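Capítulo 7

Mirar hacia arriba: el techo, la luz y el orden de una sala de trabajo

Al terminar este capítulo podrás:
Reconocer los elementos que forman el techo de una nave o de un laboratorio amplio.
Distinguir entre luz general, luz de apoyo y luz natural, y explicar cómo se combinan.
Dibujar un plano sencillo de luminarias.
Relacionar la posición de las estanterías con la luz que llega a las mesas.

Para empezar

Haz una prueba antes de seguir leyendo. Cierra los ojos e intenta recordar el techo del aula, del taller o de la oficina donde pasas más horas. ¿Es liso? ¿Tiene vigas a la vista? ¿Cuántas lámparas hay y en qué dirección corren? Casi todos nos quedamos en blanco con esta pregunta, y es una lástima, porque el techo es la superficie más grande de la sala que queda libre de muebles y de ella depende buena parte de lo bien (o lo mal) que se trabaja debajo.

En los capítulos anteriores hemos recorrido el suelo, las paredes y los huecos. Medimos pasillos, colocamos bancos y aprendimos a pensar en el camino que hace una persona desde la puerta hasta su puesto con una caja en los brazos. Ahora toca levantar la cabeza. ¡Y hay muchísimo que ver!

7.1 Un techo que enseña su estructura

En una vivienda lo normal es que el techo esconda todo lo que lo sostiene. Una capa de yeso o unas placas tapan vigas, tubos y cables, y el resultado es una superficie continua en la que apenas nos fijamos. En los edificios de trabajo ocurre con frecuencia lo contrario: la estructura queda a la vista y se pinta.

El caso más habitual es la chapa ondulada o nervada. Una lámina delgada y plana se dobla con su propio peso, pero la misma lámina plegada en ondas o en nervios salva distancias mucho mayores. Puedes comprobarlo con una hoja de papel. Apóyala entre dos libros y se hundirá; pliégala en acordeón, vuelve a apoyarla con los pliegues de libro a libro y aguantará un lápiz, dos, quizá un estuche pequeño. Es uno de los experimentos más agradecidos de todo el curso y se hace en un minuto.

Bajo la cubierta corren las vigas, y entre ellas aparecen a veces piezas en diagonal. Cuando dos diagonales se cruzan forman un aspa, lo que en construcción se llama cruz de San Andrés. Un rectángulo de barras articuladas se deforma con facilidad si lo empujamos por una esquina; basta añadirle una diagonal para que se vuelva rígido. Si en tu centro hay un juego de varillas y tornillos, móntalo y compruébalo con las manos, que estas cosas se entienden mejor empujando.

¿Y el color? El blanco es el gran favorito de los techos de trabajo. Una superficie blanca mate devuelve a la sala la mayor parte de la luz que recibe, la reparte en muchas direcciones y suaviza las sombras. Un techo oscuro puede ser precioso en una cafetería, pero en una sala donde hay que leer etiquetas pequeñas obliga a instalar más lámparas.

7.2 Las tres luces

Para ordenar las ideas hablaremos de tres clases de luz.

La luz general es la que permite moverse por la sala sin tropezar. Suele venir de lámparas repartidas por todo el techo, y los tubos alargados siguen siendo muy comunes en esta tarea. Al ser una fuente larga, el tubo produce sombras más blandas que una bombilla pequeña de la misma potencia. Acerca la mano a una mesa iluminada por un tubo, luego a otra iluminada por una bombilla desnuda, y compara el borde de las dos sombras.

La luz de apoyo se coloca cerca de la tarea: un flexo sobre el banco, una tira bajo un estante, una lupa con lámpara. No sustituye a la general. Si el contraste entre el puesto y el resto de la sala es muy fuerte, los ojos se cansan de adaptarse cada vez que levantamos la vista.

La luz natural entra por ventanas, lucernarios y muros de vidrio. Es cambiante, gratuita y muy agradable — y también caprichosa. Una mesa que a las nueve de la mañana resulta perfecta puede ser insoportable a las doce si el sol da de lleno en la pantalla.

Fíjate además en el suelo. Un pavimento claro y brillante funciona casi como un segundo techo, porque devuelve luz hacia arriba y aclara la parte inferior de los muebles. A cambio refleja las lámparas, y esos reflejos pueden molestar a quien trabaja sentado. Conviene agacharse y mirar el suelo desde la altura de una silla antes de decidir dónde va cada puesto.

7.3 El mueble que deja pasar la luz

Muchas salas bien iluminadas sobre el papel se estropean el día en que llegan los muebles. Un armario alto y cerrado delante de una ventana crea una zona oscura detrás de sí, y esa zona acaba llenándose de trastos. La estantería abierta es una solución estupenda: guarda, separa zonas y deja que la luz la atraviese.

Para que cumpla bien hay que cargarla con criterio. Lo pesado y lo voluminoso, abajo, que así el mueble gana estabilidad y la parte superior queda despejada. Lo que se usa a diario, entre la cadera y el hombro. Arriba, poca cosa y ligera.

El color cuenta también en este punto. Una estantería metálica blanca junto a un pilar blanco casi desaparece, y lo que destaca es lo que hay encima. Por eso el desorden se nota tanto en las salas claras. Tómalo como una ayuda, porque de un vistazo sabes qué está fuera de su sitio.

7.4 Un caso: la sala Kyei

La sala Kyei, que usaremos en los ejercicios, ocupa 196 metros cuadrados en la planta baja del edificio Plurkunier. El edificio completo suma 1.337 metros cuadrados y tiene una planta superior abierta en parte hacia el interior, de manera que la claridad baja de un nivel a otro.

En mayo se revisó la distribución de los puestos de la sala. El equipo de Boline preparó un plano de luminarias a escala, lo puso encima del plano de muebles y marcó con lápiz los lugares donde el cuerpo de quien trabaja tapaba la lámpara más cercana. ¡Un método sencillísimo! Papel vegetal, dos colores y una tarde. De los 41 puntos de trabajo estudiados, varios se arreglaron con solo girar la mesa.

Tú vas a hacer lo mismo con un espacio que conozcas.

Actividad 7.A. Tu primer plano de luminarias

Necesitas papel cuadriculado, papel vegetal, regla, lápiz y una cinta métrica.

1. Dibuja el contorno de la sala en el papel cuadriculado. Una escala de 1:200 basta para una nave grande; para un aula elige 1:50.
2. Señala puertas, ventanas y pilares.
3. Coloca encima el papel vegetal y dibuja cada lámpara con un rectángulo orientado como la lámpara real.
4. Añade con otro color las vigas y las diagonales, si las hay.
5. Retira el papel vegetal y dibuja los muebles en la hoja de abajo.
6. Vuelve a superponer las hojas y sombrea las zonas que te parezcan peor iluminadas.
7. Visita la sala con el plano en la mano, una vez por la mañana y otra al final de la tarde, y corrige lo que haga falta.

Guarda las dos hojas. Las retomaremos en el capítulo 8, cuando hablemos de ruido y de materiales absorbentes.

Palabras del capítulo

Aspa: figura en forma de X que hacen dos piezas cruzadas.
Chapa nervada: lámina metálica plegada para ganar rigidez.
Luminaria: conjunto formado por la lámpara y el soporte que la sujeta y la protege.
Lucernario: abertura en la cubierta para dar paso a la luz.

Antes de pasar al apartado 7.5, observa la fotografía y busca en ella la cubierta, las diagonales y la entrada de luz natural.
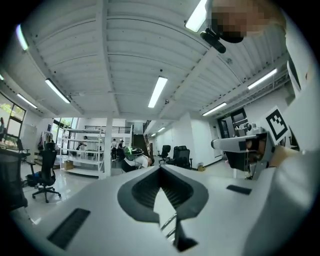

Figura 7.1. Techo blanco ondulado con vigas en aspa y tubos fluorescentes; al fondo, estantería abierta y muro de vidrio.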